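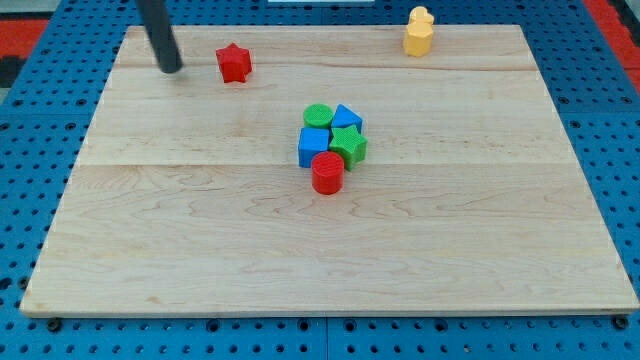
Zusham

Zusham is a soft, chewy sweet made from roasted rice flour, palm sugar and sesame, eaten warm from the pan or left to set and cut into diamonds. It belongs to the wide family of cooked-flour sweets found in home kitchens across much of Asia, and anyone who has grown up with one of its cousins will recognise the smell of it straight away, toasty and a little smoky, with the dark sugar coming through behind.

Name

Older cooks also call it zusha or, in the hill villages, "stirred cake", which is a fair name for something that needs such a lot of stirring. A household account book of 1616 lists a payment for "sugar and meal for the zusham", and this is usually taken as the earliest mention, though the entry gives no hint of how the sweet was made and it may have been a thinner, porridge-like dish in those days.

Preparation

The rice flour is roasted dry over a low flame until it turns the colour of weak tea. Palm sugar is melted separately with a little water and strained, as the blocks often carry bits of husk, and the warm syrup is then poured over the flour a ladleful at a time. Sesame oil goes in towards the end, along with a good pinch of salt, and the whole lot is worked with a flat paddle until it comes away from the sides of the pan in one heavy lump. A family-sized batch takes 42 minutes in the often-copied recipe by the cookery writer Man-lok Man, who was fond of exact timings (most home cooks simply go by the feel of the paddle and the ache in the arm).

The lump is turned out on to an oiled tray, patted level with wet hands and scattered with sesame seeds. It can be cut after an hour or so, and keeps well for three or four days under a cloth. In the fridge it goes hard, but a few moments of steaming will bring it back nicely.

Varieties

Đinh zusham, named after the family whose shop first sold it, has coconut milk in place of the water and is paler and much richer. Grisadine is a festival version layered with crushed peanuts and candied ginger, traditionally cut into 13 pieces, with the corner piece going to the youngest person at the table. A plainer sort made with millet flour is still eaten at breakfast with unsweetened tea.

See also

Rice cakes
Palm sugar
Sesame sweets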